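27/04/2021 – Gel block notes, Hetidstead range

Second session with the Handale bonded soft points. Question left over from last time: does the bullet still open at the low end of its velocity window, or does it pass through more or less intact.

Blocks poured Sunday at 10 percent, Gedport powder, the new bag. Calibration BB penetration on the first block was a little deep but inside tolerance. The second block had a bubble line near the left face, so I used it for the fouling shots only.

Reduced loads worked up to match the speed expected at 200 yards from the short barrel. Chronograph on the first string read 1676 fps average, spread wider than I like. All bullets in that string opened, petals folded back against the shank, jackets still attached. Neck length in the gel was short and the widest part of the cavity came early.

Dropped the charge for the second string. Average 1134 fps. Very different result – noses flattened on one side, no real petals, and two of the bullets turned sideways late in the block and left through the bottom. Recovered weight was nearly unchanged, as expected when nothing tears off. 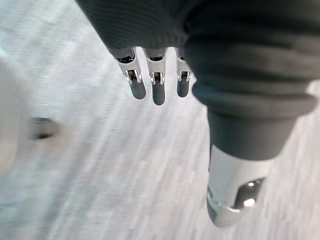
Sjöberg disagrees with reading the second string as a bullet failure: the powder charge was so light that the case was mostly air, and position of the powder could account for the spread and possibly some of the yaw at impact. Asks for the same velocity from a faster powder before anything goes in the report. Fair point. I had tipped the muzzle up before each shot in string one and did not do it consistently in string two.

For the repeat:
Faster powder, same bullet lot, same seating depth.
Yaw card 6 feet ahead of the block, every shot.
Tip the muzzle up and lower it slowly, both strings.
Blocks out of the cooler one at a time.

Still open: expansion threshold is somewhere between the two strings. A middle load would narrow it, but the bullet lot is running low and Handale will not ship more until June. Sectioned blocks are on the bottom shelf, labeled by string. Do not remelt yet.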